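Cuaderno de taller, 4 de marzo
Pinza manual Kastovis, segunda versión

Cambiadas las almohadillas de los dos dedos. Las anteriores patinaban con piezas lisas a partir de 212 g. Las nuevas son negras, de superficie texturada, cortadas de la plancha de Sturnier que sobró en septiembre. Pegadas con cianoacrilato, sin imprimación. Si se despegan por el borde superior, probar con epoxi.

Carrera útil medida con calibre: 49 mm entre caras. El diseño pedía algo más, pero el tope interno llega antes. No merece la pena reimprimir la carcasa por eso. El dedo izquierdo tiene un juego lateral apreciable en la base; apretado el tornillo del soporte, mejora pero no desaparece. Sospecho del casquillo.

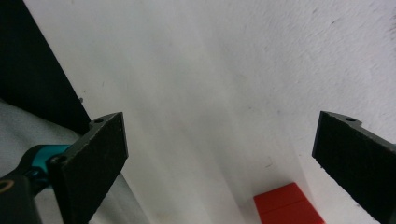

Dedos abiertos con las almohadillas nuevas. Al fondo, el bloque rojo sobre la superficie blanca.

Calibración del encoder: 506 cuentas con la pinza cerrada, 3888 a tope de apertura. Repetido después de desmontar y montar el dedo derecho, mismos valores. Guardados en el fichero de configuración de Zenance; el antiguo queda renombrado, no borrarlo todavía.

El muelle de retorno es el de Phuthong. Va duro para sesiones largas. Hay otro más blando en el cajón de muelles, sin etiqueta, misma longitud libre.

Pendiente:
- desmontar el casquillo izquierdo y medir el diámetro interior
- comprobar el paralelismo de las caras en cierre
- probar el muelle blando y recalibrar
- fijatornillos en los dos soportes, del flojo
- pasar al plano la cota real de apertura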